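4 Laying out parts on the slatted tray

Welcome to the part of the Trosia bench guide we enjoyed writing most! A well-used tray makes everything after it easier, and once you have laid out a few parts this way you'll wonder how you ever managed with a heap on the worktop.

Before you start

Wipe the slats from end to end with a dry brush. Grit loves to settle in the grooves, and a single crumb can make a flat part rock. Check the short ribs beside the rail as well – a cocktail stick is perfect for the little compartments.

Placing a flat plate

1. Stand so that the slats run away from you.
2. Hold the plate by its edges and lower it on to the middle of the tray.
3. Turn it until its long sides follow the slats. The grooves are a lovely ready-made guide, so use them.
4. Let go, then press lightly on each corner in turn. If one dips, lift the plate and brush underneath.
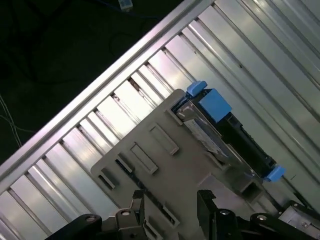 Slotted plates need a little more thought, as it's very easy to set one down the wrong way round. Find a rounded corner first and compare it with the drawing on your parts sheet. Then look at the slots and see which way they step. Norbert Szénási, who tested this chapter for us, puts a pencil tick on his sheet at this point, and we've all copied him!

5. Slide the plate gently along the slats to its final position. Don't drag it across them.
6. Sort any small fixings into a separate dish before you go on to section 5.

Note: Bright light bounces off the slats and can hide a narrow slot. Tilt your lamp, or move your head a little, and look again.

Caution: Keep loose leads away from the rail and never run one underneath a part.

Caution: Do not push a screwdriver through a slot while the plate is on the tray. It will mark the metal.

Spare parts sheets can be ordered from the Wulholm office. Quote reference 682 for the slotted plates and 333 for the plain ones.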